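The Slow Return of Breakfast

By Prys Pumphrey
August 20, 2020
3 min read
70 shares | 21 comments

Breakfast used to be a thing I ate standing up. Coffee, keys, door. Then March came and the commute went away, and now half my street is eating at a table like it's Sunday. Every day.

Ifor Humphreys noticed it at his bakery before I did. Ganik, his place on the corner, used to sell out of rolls by eight and then go quiet. Now the line starts at nine-thirty. People in slippers. They want a loaf, sliced thick, and they want to talk about jam.

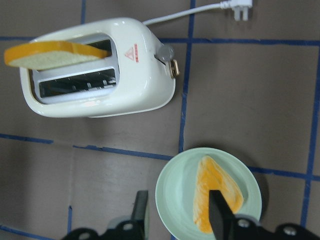
What people are eating

Toast, mostly. Toast with beans, toast with last night's greens. Ifor bakes 19 kinds of bread and says the plain white one is winning, which annoys him a little – he spent all winter on a rye.

Eggs too. And leftovers, no shame about it. My neighbor has cold noodles at ten and calls it brunch.

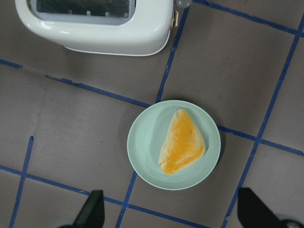 PLENINANCE, August – Up the hill the café has given up on lunch altogether. Breakfast until two, then they lock the door. Roughly 1,000 people live here and I think I saw most of them in the yard on Saturday, spaced out on on folding chairs.

Will it last? Ifor doubts it. Offices open, alarms go off, same old coffee in the car. He's ordered extra flour for the fall anyway. I'm keeping the table clear til then.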